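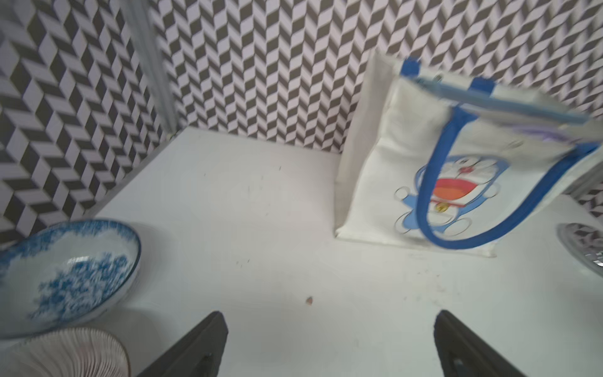 Monday, April 25, 2022

I have been putting off writing about the scrubber on our ship because it has been a long winter and I was tired of talking about it. We are tied up at Presitz for three days waiting on a berth, so I have time now.

The Casado is a bulk carrier. She was built to burn heavy fuel oil, and the company had to choose between buying low sulfur fuel for the rest of her life or fitting equipment to clean the exhaust. They picked the equipment. The yard at Plamholm did the work last fall. They cut open the funnel casing, put in the tower, ran new sea water pipes down to the engine room and added two pumps. The job ran over by 3 weeks, mostly waiting for pipe.

The unit comes from Truko. It works well enough when it works. Sea water is sprayed through the exhaust, the sulfur goes into the water, and the water is checked before it goes over the side. The checking is where most of my hours go. The sensors foul up, the readings drift, and then the log shows an alarm for something that did not happen. Every one of those has to be written up.
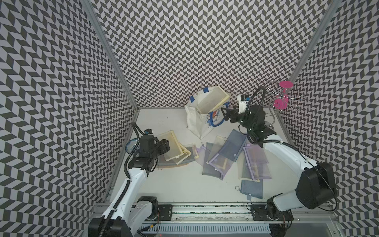 The pumps also take a lot of power. We used to run one generator at sea in calm weather and now we run two. That means more fuel and more running hours on machinery that already had plenty. I don't think the office put enough of that into their sums, but they see the price difference between the two fuels and I don't.

The other thing is the ports. Some will not let you discharge wash water at all, so we change over to gas oil before we get there. I start early, go slowly and watch the fuel temperature. Bring cold gas oil into a hot pump too fast and it can seize. We had a sticky one in the first month and I have not rushed it again.

Corrosion is next on my list. There is a weeping flange on the overboard line, near the hull, and the paint around it has lifted. I have clamped it and ordered the part. It should meet us in May if the agent gets the paperwork right this time.

Laundry is done, the mail went ashore this morning and the galley has fresh fruit again. Back on watch at four.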